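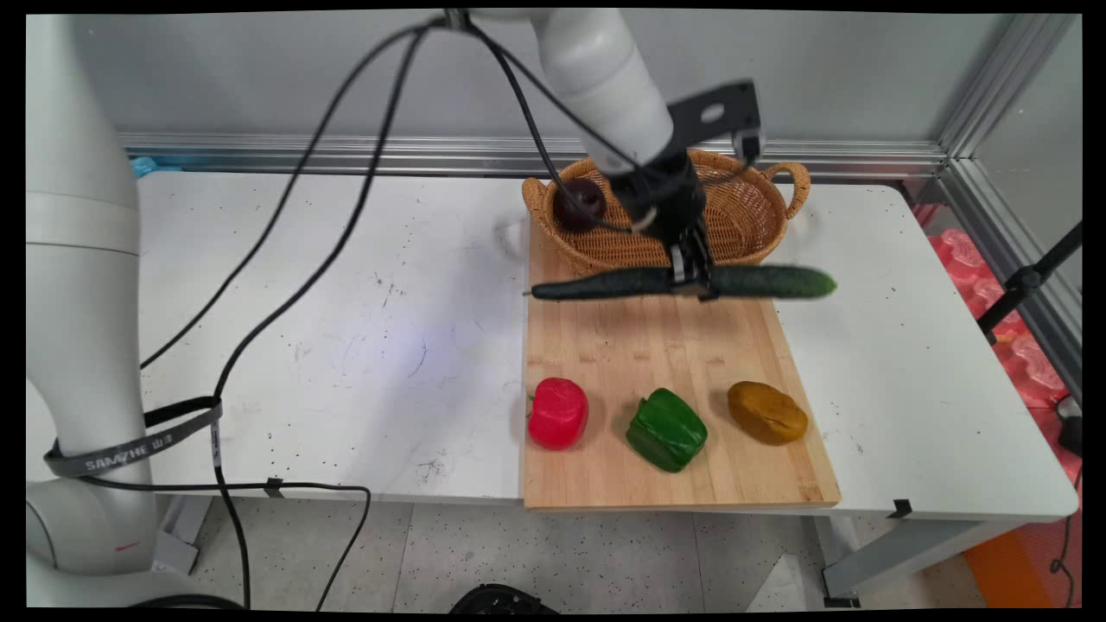

Koltstead alumni awards are out again, and I have opinions. The service medal went to a man who gave money for the Watkins gym and, as far as I can tell, has served nothing since. My old chem lab partner has taught night classes for 50 years and can't get on the list. I'd give her the medal myself, or failing that a wicker basket with a cucumber held over it, and she'd be just as happy. Who picks these people?
- gumau_grad

The alumni office picks them. You nominate by March, with 3 letters. Did you?
- clulura7

I did not. I complained, which takes less paper.
- gumau_grad

Disagree about the gym guy. He mentored 7 kids from my class and paid for their books. He just doesn't post it.
- backrowbiology

Fine, but the write-up spends 500 words on the bleachers.
- gumau_grad

The write-ups are always bad. Mine had the wrong major.
- clulura7

You won one??
- gumau_grad

Young alum award. They spelled my town wrong too. Send the letters, I'll do one of them.
- clulura7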